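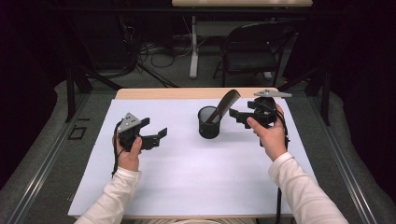
How do you keep a desk clear when everybody in the house uses it?

One desk, four people, and it fills up with stuff no matter how often I clear it. It's in the hallway between the kitchen and the stairs, so it catches everything on its way to somewhere else. I've bought trays. I've bought a second set of trays to hold the things that didn't belong in the first set. We can't move it, as the only other free wall in the house has a radiator on it. What works for people who live with other people?

Posted by hallwaydesk, 2021-04-17
Filed under: Home, Storage, Other

leftofthelamp

Give every person in the house a container of their own that lives somewhere other than the desk, and at the end of each day put whatever is on the desk into its owner's container. That's the whole method. The desk gets cleared in a couple of minutes and you never have to decide where anything goes.

The longer version, for people who have tried this and failed, as I did twice.

Your trays are part of the trouble. A tray on a desk is an invitation. Put one down and it will be full by dinner, mostly with batteries of unknown charge and a key to a house you moved out of. I got rid of all of ours and kept a single cup for pens and one lamp. The lamp is allowed to stay as long as it doesn't bring friends.

The containers should be ugly and a bit too small. Ours are shoebox size, on a shelf by the back door. I first bought handsome lidded ones from the Tedthorpe range at $22 apiece, and they were so roomy that my family moved in. One of them turned out to hold an entire winter's mail, a sandal, and the instructions for a blender we gave away. With a small box, the overflow comes quickly and it comes to the person who caused it.

Do the clearing at the same time every day. We do it right before supper, when people want something from me and are therefore cooperative. If you leave it for bedtime it won't happen. If you leave it for the weekend you'll spend Saturday morning holding up objects and asking "whose is this?" to a room full of people looking at the ceiling.

Some things belong to the house and have no owner: scissors, tape, stamps, the stapler. Those get one drawer. If your desk doesn't have a drawer, a box on the nearest shelf will do. Don't label it "Misc." I've seen what happens to a box labeled "Misc." Ours says SCISSORS, TAPE, STAMPS, STAPLER in thick marker and so far only a few birthday candles have worked their way in.

Paper is a separate problem. Put the recycling bin within reach of where the mail gets opened – not across the room, within arm's reach – and most of it will never touch the desk. For what's left, one folder for things that need doing. When you've done the thing, the paper moves to wherever you keep papers. In our house that's an accordion file with a broken elastic, and we've made our peace with it.

Chargers: screw a strip to the wall under the desk, and let each person have one cable. Extra cables go in that person's box. You'll be surprised how few arguments there are about a cable once it has to share space with someone's gym socks.

You'll also need to put up with some grumbling at the start. I got a speech about freedom from a twelve-year-old who wanted to leave a half-built volcano on the desk until February. The volcano went to the garage. The freedom is doing fine.

bureau_of_drawers

Get a smaller desk.

I mean it. We had one 50 inches wide and it was buried. We replaced it with one 40 inches wide and it's still buried, but there's less of it.

Comment from hallwaydesk

This is the most depressing thing I've read all week and I'm measuring the hallway right now.

peg_and_hook

I'll disagree with the first poster on the boxes, politely, as we ran that system in our apartment in Rustitz and it went bad. What we ended up with was four small messes where there had been a big one, and the small ones never got emptied. My own box was the worst. At one point I was keeping a box for the things that wouldn't fit in my box, and I was the one who had written the rules.

What helped us was working out why stuff landed on the desk in the first place. I stood there for an evening with a cup of tea and watched, like someone on a nature program. Bags came down on the desk when people walked in, and there was no other flat surface before the kitchen. Keys and sunglasses came next, then whatever had been in the pockets. By the time anyone wanted to sit down and write something, it was a lost and found.

So we put hooks by the door at two heights, and a narrow shelf for the pocket stuff. The shelf was a Metbridge offcut that cost less than lunch. It's always full and it looks terrible, and I don't care, seeing that it isn't the desk. If you can get the clutter to come down three steps earlier you've won.

Hair stuff was the other one for us. The hallway mirror hung right over the desk, so that's where brushes, clips and hair ties piled up, along with a can of something that made the wood sticky. I moved the mirror to the other side of the door and the whole lot moved with it in two days. I didn't even have to ask. If you've got a mirror above yours, try that before you buy anything.

Things I bought that did nothing:

A Peixoto desktop organizer with little compartments. Every compartment had one paper clip in it by the end of the month, and everything else was on top.

A whiteboard saying who had left what. This was read as a scoreboard.

A nice leather desk pad. People took it for a placemat, and one of us ate soup on it.

I'd also say don't aim for a bare desk. A bare desk in a busy house looks like a table, and people know what to do with a table. Leave out a chair pushed in properly, something to write with, and a lamp. It should look like somebody's about to come back and do their taxes.

The sticky patch, if you have one: warm water and a drop of dish soap, then wipe dry. Try it on the underside first. I didn't, and there's now a pale ring that we keep a plant on. The plant is exempt from all rules.

Comment from leftofthelamp

Fair point about the hooks. We've got them too and I forgot to mention it. Still standing by the boxes, but they do need to be dumped out on the owner's bed once a month. Bed, not floor. They can step over a floor.

Comment from hallwaydesk

There IS a mirror above it. I have lived here for six years. Moving it tonight, will try the hooks next, and the shoeboxes if that fails. My husband would like it noted that the blender instructions are his and he'd been looking for a set just like them.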